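I watched the Femetier documentary the night it went up in May, and I'm still not sure what I paid for. The press release promised an unflinching look at the closing of the Stomeck mill and the 900 people who worked there. What I got was a lot of drone footage and a piano.

The makers, Tovar, say they recorded 1,000 hours of interviews. Fine. Then why do the same two former workers do nearly all the talking? The company gets one sentence on a black card near the end, declining to comment, and the film treats that as proof of something.
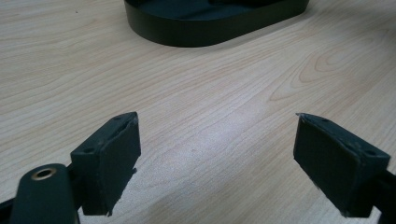

Wood grain and the edge of a dark tray.

I also went looking for the "sold-out premiere" in the ads. It was at the Justton, a room with 100 seats. Selling it out is nice – it isn't news. The crowdfunding page lists 3,395 backers, and I'd bet most of the audience came from that list.

My bigger gripe is the ending. A reopened workshop, kids in safety glasses, the piano again. Who pays for the workshop? How long has it been running? The film doesn't ask, and a documentary that skips the money question makes me wonder what else it skipped.
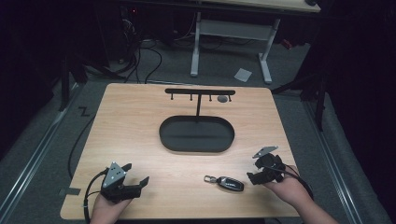
A friend says I'm too hard on it, that small films need a happy final reel to get picked up at all. Maybe so. I'd still rather have had ten more minutes with the woman who ran the night shift and clearly didn't believe a word of the official story. She gets one scene, and they talk over half of it.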